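Prinby pool gets its early mornings back
5 June 2021
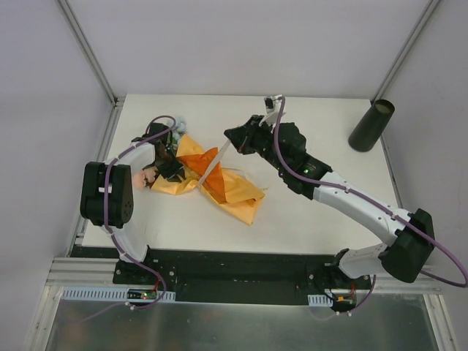

Lap swimmers in Prinby can once again be cold and breathless before breakfast. The Castillo pool has brought back its 5:30 a.m. session, dropped in March when the new booking app, Viveo, decided the building opened at noon and would not be talked out of it.

Thirty-nine people signed up for the first morning, including several who had told the Jironeck Newsletter they were done with swimming forever and had bought running shoes.

"I missed it, and I hate that I missed it," said Lilibeth Navarro, who swims 70 lengths before work and eats what she calls a reasonable breakfast afterward. It involves two bagels.

The slots run for 45 minutes, with nine swimmers to a lane – a figure that assumes everyone in the slow lane is slow. Past experience suggests otherwise. Kickboards are available, fins are not, and the showers will be warm "most days," according to the notice on the door.

Booking is still through Viveo. Anyone the app turns away can call the front desk, which opens at noon.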